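Guides > Allholm shelf unit > Lining the back
Last updated: March

Step 3. Fit the soft liner

1. Stand the white upright against the black panel. Check its square before going on.
2. Lay the liner in from the top, soft side out. Dont stretch it.
3. Work down to the ledge. Press the liner in where it meets the upright - use something with a rounded tip.

Caution: no knives or screwdrivers, they mark the board.

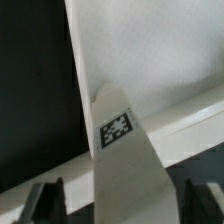 Fig. 2 - Rounded tip at the joint, upright and soft surface.

Note: slight crease above the ledge is OK.

2 comments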